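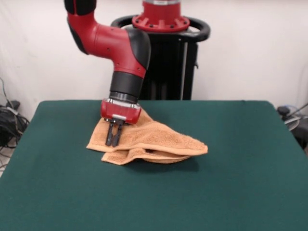

Folding Terry Cloth: A Conversation with Ruxandra Barbu

Ruxandra Barbu has run the linen room at Pîrvu, a contract laundry serving small hotels, for 22 years. Most of what passes through it is terry cloth. We spoke at two in the afternoon, between deliveries, about why towels are harder to fold than sheets.

"A sheet stays where you put it," she said. "Terry has loops on both sides. The loops catch on each other, so when you lay one half on the other, it stops where it first touches. If it touched in the wrong place, you lift it and start over. You can't slide it."

Her standard bath towel is cotton, 100 by 63 centimeters before the first wash. It shrinks more along its length than its width, and the hems shrink differently from the pile. After enough cycles the corners are no longer square. New staff tend to match corner to corner and end up with a bulge in the middle. Barbu teaches them to match the long edges first and let the corners fall slightly off.

"The guest sees the fold, the rounded side," she said. "Put the hems at the back of the shelf. A small error there does no harm."

The most common fault is what the room calls a wedge – a towel that was folded on a slant, so that one side comes to a point and the layers stand apart. Barbu does not try to correct a wedge from the top. She picks up the upper layer near the fold, opens the towel flat and begins again.

Where to grip is a matter of some disagreement. Thư Cao, who trains the evening shift, holds the towel at the corners. Barbu takes it a hand's width in from each corner, where the cloth hangs straighter.

"Thư is faster than I am with hand towels," Barbu said. "With bath towels the middle sags if you hold the ends. We have argued about it since September."

Both agree on the surface. A smooth table lets the bottom layer creep when the top one is pulled across. Pîrvu's tables are covered in a thin felt, replaced when it goes shiny. Colored towels are folded at a separate table to keep lint off the white stock.

Asked about softener, Barbu was brief. "Very little. It flattens the loops, and then the towel doesn't dry anybody."

The next delivery was at the door by then, and she went to sign for it.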